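검색어를 입력하세요 검색

2025-05-08 | 글 Candela Barrios

대기전력, 이제 표시 좀 제대로 하자

전기요금 고지서 볼 때마다 드는 생각. 우리는 켜놓은 것만 신경 쓴다. 꺼놓은 것도 먹는데.

지난 8월에 집 콘센트를 하나씩 재봤다. Okwood에서 빌린 측정기로. 셋톱박스, 공유기, 전자레인지 시계, 안 쓰는 충전기까지. 하루치 합이 519Wh. 아무도 안 쓰는 시간만 따진 값이다. 커피머신 하나가 그중 제일 컸고, 솔직히 좀 화났다. 꺼진 줄 알았으니까. 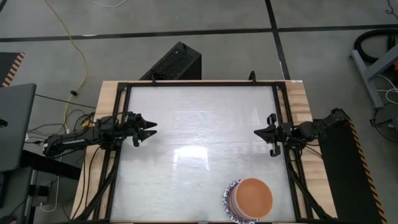
그럼 멀티탭 스위치만 내리면 끝나는 문제인가? 일부만 그렇다. 공유기나 냉장고처럼 못 끄는 게 있고, 끄면 예약 설정이 날아가는 기기도 있다.

하루는 1,440분이다. 전자레인지를 실제로 돌리는 시간은 우리 집 기준 13분. 나머지는 시계만 켜져 있는 셈인데, 그 시계가 먹는 전기는 상자 어디에도 안 써 있다. 설명서 맨 뒤에 깨알같이 있거나, 없거나. 나는 이게 소비자 부주의라고 생각 안 한다. 표시 문제다.

Flotetti 매장에서 물어봤더니 직원도 몰랐다. 정격 소비전력은 바로 나오는데 대기전력은 "본사에 확인해봐야 되요"라고. 확인 전화는 아직 안 왔다.

가격표 옆에 숫자 하나 더 넣자는 얘기다. 꽂아만 뒀을 때 몇 와트. 글씨 크게. 네트워크 대기랑 완전 꺼짐은 따로 적고. 요즘 기기는 앱 연결 때문에 꺼져도 안 꺼진다.

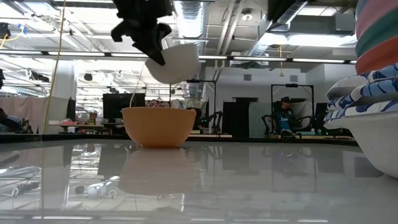
초고를 읽은 Covadonga Rivas는 생각이 달랐다. 숫자를 늘려봤자 안 읽는다, 차라리 출고할 때 절전 모드를 기본값으로 켜두게 하는 편이 빠르다는 것. 맞는 말이다. 근데 기본값은 업데이트 한 번이면 바뀐다. 표시는 남고. 둘다 하면 안 되나.

반론은 또 있다. 요즘 기기는 대기전력이 낮으니 됐다고. 한 대면 그렇다. 우리 동네 Cabello 지구가 3,066가구인데 집집마다 열 대씩 꽂혀 있다고 치면 얘기가 달라진다.

일단 다음에 살 때는 물어보시길. 몰라요 소리를 자꾸 들어야 매장도 본사에 묻는다.

최근 글
- 멀티탭, 몇 년마다 바꿔야 하나
- Ornlow 스마트 플러그 한 달 써보니
- 누전차단기가 자꾸 떨어질 때
- 어댑터 뜨거운 거 괜찮은 건가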